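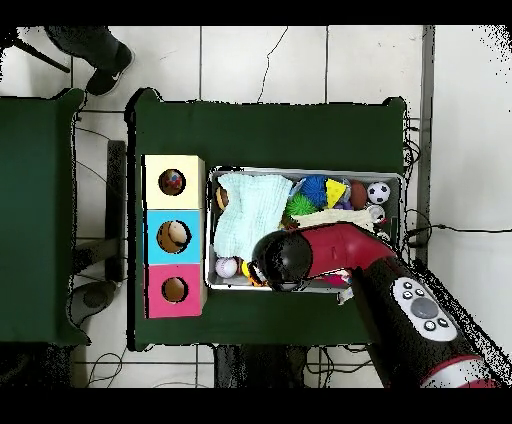 Why does the arm keep coming up short over the left side of the tray?
The tray had been put back a little to the right of its taught position after cleaning, so every pick on the baseball side was off by the same amount.

Search tickets Search

Ticket: Toy sorting cell, Clakdale room
Opened by: Janaína Batista
Assigned to: Harsh Vashisht
Status: Closed, one follow-up

Janaína Batista
Hi Harsh, lovely cell this, we're all very fond of it, but it has been missing picks since Thursday. The misses are nearly all on the left of the tray. The right side (football, rope toy and so on) is fine. I've restarted the controller twice and got the same thing both times. Error log just says "no object held". Any ideas?

Harsh Vashisht
Great report, thank you! Left side only is a really useful clue. Could you leave the arm over the lower left and send me what the head camera gives you? Please don't re-teach anything yet. 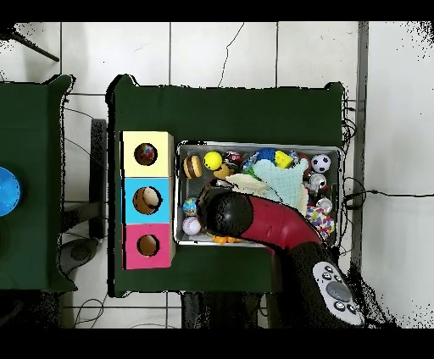 Gripper held over the lower left of the tray, near the baseball.

Harsh Vashisht
Perfect. The cube stack looks fine to me and the baseball is a good target, big and easy to find. Next things to try, in this order:
1. Slow the arm to 40 per cent.
2. Jog to saved point 9 and measure from the gripper to the tray rim.
3. Compare with the setup sheet taped inside the Penner cabinet.

Janaína Batista
Done. The tray is 6 mm too far right according to the sheet. Orestis took it off the table to wipe underneath and put it back by eye. He is mortified - I've told him it's fine.

Harsh Vashisht
Ha, tell him I've done the same thing myself, and on a much bigger cell! So why was the right side all right? The picks over there use the wider approach, which forgives a lot more. I do love it when a fault makes sense like that.

Slide the tray back to the marks, run the short check, then a full run of 600 picks. Put the speed back up only after the short check passes.

Janaína Batista
Tray back on its marks, short check passed. Before the full run I jogged the arm across to look at the middle as well, with the mint cloth in.
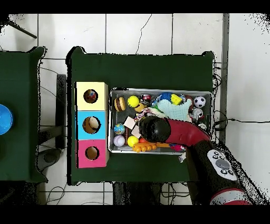
Gripper over the middle of the tray, cloth and rope toy in place.

Harsh Vashisht
Nice. The cloth is my favourite part of this cell, it's such a good test. If you get misses on it, drop the approach height by one step in the Soltbridge menu and leave the rest of the settings alone.

Janaína Batista
Full run finished. Two misses, both on the cloth, none on the left. I dropped the height one step and ran the short check again - all good. Really pleased with this!

Harsh Vashisht
Brilliant work. Changes for the record:
Tray returned to marks
Approach height down one step, cloth only
Speed back to normal
Saved points unchanged

Follow-up: Ankit Singhal to fit two corner stops so the tray can only go back one way. Gripper service is due at 3000 picks, please check the counter when he's in.

Orestis Koutsoukos
Sorry all. Corner stops get my vote.

Closed 2nd March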